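Bemitz 224 Under-Counter Dishwasher

Commercial front-loading machine, single phase or three phase

The Bemitz 224 is a front-loading dishwasher for cafes, small bars and office kitchens with a steady flow of cups, glasses and side plates. It fits under a standard counter and takes 20-inch square racks. The 224 replaces the Lemaire-built model sold under the Bemitz name until last year. Racks and baskets carry over. Wash arms do not.

Rated output is 40 racks per hour on the short cycle with a hot water feed. On a cold feed the machine holds each cycle until the rinse tank reaches temperature, so output drops. Sites that expect a heavy lunch period should plan for a hot feed.

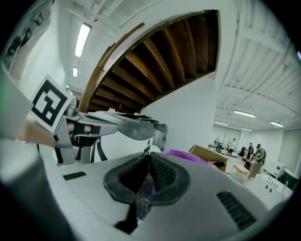

Bemitz, Ohio, April

Construction

Cabinet, door and wash tank are stainless steel. The door is double walled and counterbalanced, and stays open at any angle past halfway. The tank has rounded corners and a sloped floor that drains to a single strainer. Both strainer halves lift out by hand. The rear panel is galvanized and is not meant to be left exposed to a public area. Order the finished rear panel if the machine will stand in an open bar.

Upper and lower wash arms are molded in a glass-filled plastic and share the same part number. Rinse arms are stainless. All four arms come off with a quarter turn for cleaning. End caps are threaded and can be removed with a coin.

Wash system

The wash pump is rated at 700 watts and starts slowly over the first few seconds of the cycle to keep light glassware from shifting in the rack. Soft start can be turned off in the service menu. Cycle length is set from the front panel in three steps. The long cycle is intended for plates with dried food and should not be used for stemware.

Detergent and rinse aid pumps are built in. Both are peristaltic and are adjusted from the service menu. Pump tubes are wear parts and should be changed once a year. Use liquid detergent only. Powder will block the intake and is not covered under warranty.

Water and drain

Inlet connection is 3/4 inch female hose thread. Supply pressure must be between 30 and 85 psi at the machine. Fit a pressure reducer above that range. Where hardness is over 7 grains per gallon, install a softener ahead of the inlet. Funico cartridge softeners fit in the space beside the cabinet if at least six inches is left on the left side.

The standard machine drains by gravity and needs a floor drain or a standpipe below the level of the tank outlet. For a raised drain, order the version with drain pump. The pump can be added later, but the base panel has to come off, and this cannot be done with the machine in place. 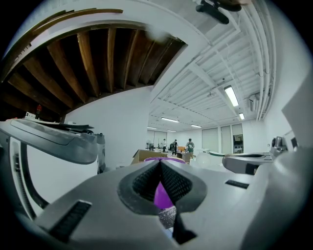 Fit an air gap where local code calls for one. The drain hose supplied is six feet long and should not be extended. Keep the hose free of low spots, which hold dirty water and cause odor in the tank overnight.

Electrical

The machine ships wired for 208-240 V single phase. Conversion to three phase is done at the terminal block with the links supplied in the document bag. A wiring diagram is fixed to the inside of the front panel. No cord or plug is included.

Included

Two cup racks, one plate rack, one flatware basket, inlet hose, drain hose, adjustable feet, detergent and rinse aid tubes with weights.

Options

Drain pump
Finished rear panel
Stand, 18 inch, with rack guides
Eletti glass rack, 25 compartment
Funico softener, single cartridge

Price

List price is $2,325 for the gravity drain version, freight extra. The drain pump version is priced on request. Lead time is two weeks for stock machines and five weeks with the finished rear panel.

Warranty

One year parts and labor. Pump tubes, door gasket and strainers are excluded. Scale damage is excluded at sites without a softener where hardness is over the limit given above.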